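The wheel nobody wipes

I look after one machine. It is a domestic fetch-and-carry robot of the type Plindico sells to care providers, and it works in a simulated house before it is let loose in a real one. My job title says integration, but most weeks I do what a fitter would do. I set it up, I keep it straight, and I mend it when it goes wrong. I have done this at Clutside for long enough to have an opinion, and it is that we spend our effort at the wrong end of the machine.

Ask anyone in the trade what needs looking after and they will say the arm. Arms are expensive and they have a lot of joints. There are calibration routines for arms, service intervals for arms, and a printed checklist with 15 lines on it, of which 12 concern the arm. The base gets one line. It says "check wheels".

I think the base should get most of the page. If the robot believes it is standing square to a fridge and it is a few degrees out, no amount of arm calibration will put its fingers on the handle. The arm goes exactly where it was told, and where it was told is wrong. The fault then gets written up as a grasp failure, somebody recalibrates the wrist, and the next run fails the same way.

We rehearse the approach to the kitchen in simulation for this reason. The fridge sits back in a recess between tiled walls, and the robot has to come up the open floor, stop, and turn to face the doors before the arm is asked to do anything at all.

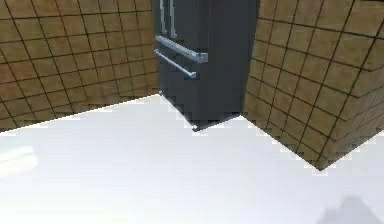 How often should the base be set up again from scratch?
Every time a wheel, a tyre or the floor sensor is changed, and otherwise at each monthly service, with the wheel diameters measured by hand and typed in fresh.

I know that monthly sounds like a lot. The Kermani manual says to do it yearly. I followed the manual for my first winter, and by November the robot had worn one tyre more than the other and was drawing a gentle curve every time it was asked for a straight line. The software corrected for it as long as it had good landmarks. In a plain corridor it had none, and it drifted until it touched the skirting. We replaced two perfectly sound shoulder bearings before anybody put a caliper on the tyres. I was the one who ordered the bearings, so I am not pointing at anyone else.

The simulated house is where you can see this properly, if you set it up honestly. Too many people don't. They give the simulated robot perfect wheels and a perfect floor, and it drives beautifully, and then they are surprised by the real one. I put the wear in. I take the measured diameters from the real base after each service and copy them into the model, so that if the left tyre is thin in the workshop it is thin on the screen as well. It takes a few minutes and some care with units.

Then I run it through the rooms in turn. The dining room is the one I trust most as a test, for the carpet and for the legs. Carpet changes how far a wheel travels per turn, and a robot that was fine on a hard floor can come up short on it. Chair legs punish the error at once.

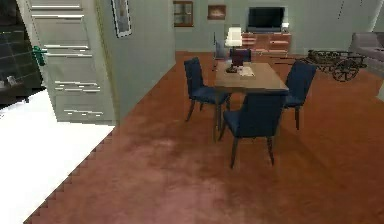 The dining room in the simulated house, with the table and its navy chairs on the reddish-brown carpet.

Fereshteh Jafarzadeh, who ran our test programme before she moved to Sirnetti, disagreed with me about all this, and her argument deserves a fair hearing. She held that modelling wear was a waste of a fitter's time. A robot ought to cope with worn tyres by itself, she said, and if it can't then the navigation needs fixing and the maintenance schedule should be left alone. She also thought I was teaching the model to expect one particular machine's faults, which would be no help to the next machine off the van.

On the second point she was right, and I changed what I do. I now run each room twice, once with my robot's measured wheels and once with the factory figures. If the two runs differ by more than I like, the tyres come off that afternoon.

On the first point I still think she was wrong. A machine that copes with a fault hides it. Ours coped for months, and every week of coping put extra work through one motor. When that motor finally went, the log showed 2000 small steering corrections in a single shift. It had been asking for help in the only way it could and we had filed it under normal running.

The cure is dull. Lift the base on blocks. Pull the hair out of the axles, and there will be hair. Wipe the tyres with a damp cloth and let them dry. Measure both across three places and write down the average. Spin the castors and listen to them. Clean the floor sensor window with a lens tissue, never with a sleeve. Put it down, drive it forward five metres against a taped line, and see where it ends up. If it ends up off the line, don't touch the arm.

After that comes the simulated run, and I leave the bedroom until last. Bedrooms are where the robot will do most of its real work, fetching things to and from a bed for someone who can't easily get up, and a small error there matters to a person.

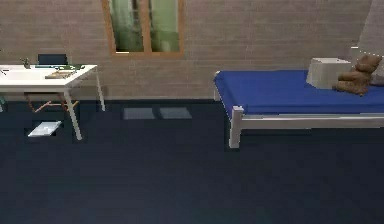 It is also where the approach has to be gentle. In a kitchen a base that stops a little late bumps a cupboard. Beside a bed it bumps the frame with somebody in it, possibly asleep. I set a slower speed limit for the last metre in that room and I test it with the worn wheels, since thin tyres make the robot think it has travelled further than it has, and its sense of where the bed begins goes off with it.

Plindico's answer, when I wrote to them, was that the new base will measure its own tyres. I expect it will do so quite well. I would still want a person to lift it up and look, for the same reason I check the oil in a car that has a light for it. Sensors get dirty too, and the one that measures the tyres will live down there with the hair.

What I would like in the meantime is modest. I want the service sheet rewritten with the base first and the arm second, and a box for each wheel diameter that can't be ticked, only filled in with a number. Job 123 on our list is my request for exactly that. It is still marked low priority, below a new colour for the arm covers.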